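Home | Project | Data | FAQ | Contact

We use cookies to remember your language. Accept | Settings

Questions about the Grastach door collection

This page answers what people ask us most often about Grastach, our set of examples for teaching a two-armed robot to work with doors in simulated homes. It was last changed in March. If your question is missing, please write to the Erncombe team by the contact form.

What is one example?

One example is one attempt by an operator, from the start position until the operator presses the end button. We save the camera views, the joint positions of both arms, the gripper commands and a short instruction in words, such as "open the door and go through". The current release has 3858 examples.

Are the examples recorded on a real robot?

No. Everything in Grastach comes from simulation. The operator sits at a desk and moves the two arms with hand controllers. We have a small real collection named Delis, but its file format is different and the two should not be mixed without conversion.

Which houses do you use?

The houses come from our scene builder, Fung. It changes the wall colors, the floor, the door frames and the things that hang on the walls. Some results are not very pretty. A door may get a bright orange frame next to a dark green wall, and a texture can be stretched into long lines. We keep such houses in the set, so that the model does not learn only one kind of home.

Why do you keep views that are tilted or very close?

The robot must often stand near to the door to reach it, and then the door and the robot's own body fill a large part of the view. We keep these moments. If we cut them out, the model would see nice wide rooms in training and would have no experience of the place where the hand has to work. 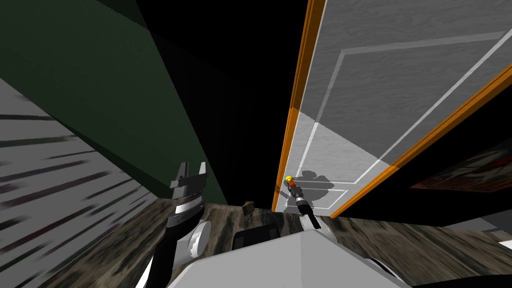 One reader wrote to us that close views are welcome, but that she would like to have a wider view saved at the same time, because with the close one alone she could not tell if a failed attempt came from a bad grasp or from a bad position of the base. We agree with her. The next release will include a second view from above for every new example. For the old ones we can make it again from the saved states, but this takes time and we do not promise a month.

Do you keep failed attempts?

Yes, if the operator really tried. They are marked "failed" in the label file. We remove an attempt only when the simulator stopped or when the controller lost its connection.

How is an attempt checked?

A second operator watches it at normal speed and gives a score from one to five. Scores of 3 and higher go to the main folder. The lower ones go to the folder "extra" – please do not train on this folder without looking inside first.

Can I send my own examples?

You can, if they were made with Fung version 4 or later. Please send a few attempts first and wait for our answer before you record many more.

Privacy | Terms | Back to top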